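Visit report: the Dadden group's upstairs workspace

I spent an afternoon in November with the Dadden group, who study how to teach robot arms from human demonstrations. Chalerm Kaewsai runs the collection side and Amnuay Chareonsuk does the training and evaluation. Three of us went from Oshima. These are my notes, mostly on method, as the hardware was covered in the last report.

Where they work

The group has the upper floor of an open building, with the tables up on the balcony and a staircase down to the entrance level. Amnuay gave us the background over coffee and then we went straight to the tables.

How demonstrations are recorded

The group records without a robot. A person holds a gripper in each hand and does the task at a table, and the recordings are later used to train a policy for a two-armed robot called Pliler. Each gripper carries a cube printed with square markers. Software finds the markers in the video from a head camera and works out where each gripper was and how it was turned. Chalerm said the cube matters more than a single flat marker would, as one face or another stays in view when the wrist rotates.

The task set is called Kivevano and is made up of small household jobs: flowers, cloth, cups, lids. Every task gets 100 demonstrations. Operators are asked to work at a normal pace and to start with the grippers apart and in view of the camera. If a cube is hidden for too long the take is thrown out.
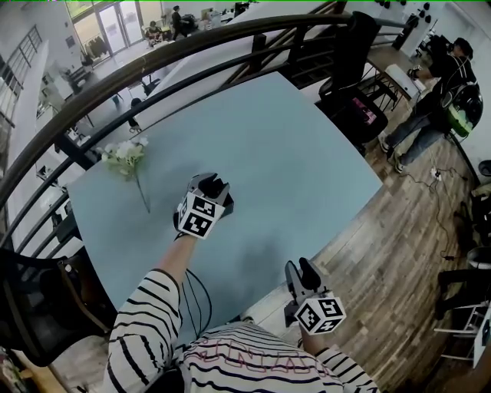 What they found

The result we had come to hear about concerns start positions. In the first round, operators put the object down wherever was handy, and the policy finished 70 percent of its trials on the flower task. In the second round the start positions were drawn from a list before each take, with the number of demonstrations unchanged. That brought it to 78 percent. Amnuay was careful about this – each figure comes from one trained policy, and he wants to repeat both with new seeds before writing it up.

Most of the remaining failures are at the grasp. Thin stems are hard, and the policy tends to close the jaws slightly early. Adding 30 takes of only the grasp made no clear difference.

Questions we took home

We asked if the cubes could be dropped in favor of tracking the hands directly. They have tried it and found the rotation too noisy. Chalerm will send us the marker layout and the take checklist. I would like to run the listed start positions on our own cup task before we go back.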